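Friday, December 15, 2023

**Progress report 2 to the Eltalia small projects fund: hand-held gripper "Lam"**

Dear fund team,

since the last report we have worked mostly on the finger pads and the linkages. The aim is still the same: a light two-finger gripper which a person holds in the hand, and which can take normal household goods without crushing them. The parts are made in the shared workshop in Flelville, and the trials are done at home, on a table with a checked cloth.

The old smooth pads are now replaced by blue pads with a textured surface. The pivots were also changed, and the free play in the fingers became smaller. I made 70 grasps with the new pads. In 29 of them I had to correct the position by hand before closing. This is too many, and most of these cases were soft pouches and bags.
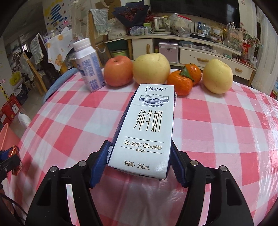
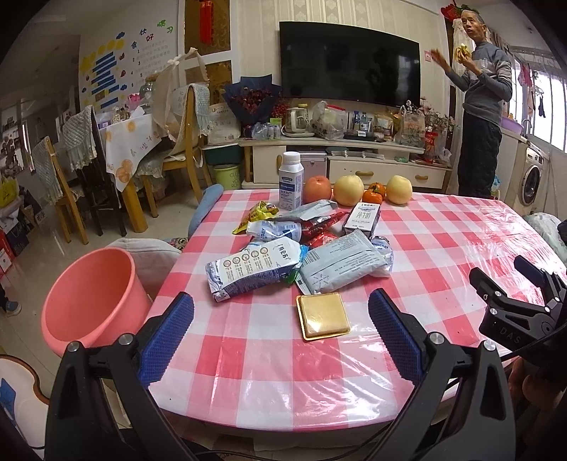 Milk cartons are at the moment our best object. They are stiff enough, and the flat sides give the pads a good contact. Round fruit is more difficult, because the pads touch it only on a small area. I would like to try a softer pad material from Zaltby for this, and I have asked them for a sample.

One problem is open. The cable pulls on the gripper when the arm is stretched far over the table. I will move the cable exit to the back of the handle.

Spending is inside the plan. We ask only to move the money for screws and bearings to pad material. The next report will come in February, with the results for fruit and pouches.

With kind regards,
the Lam build group, Flelville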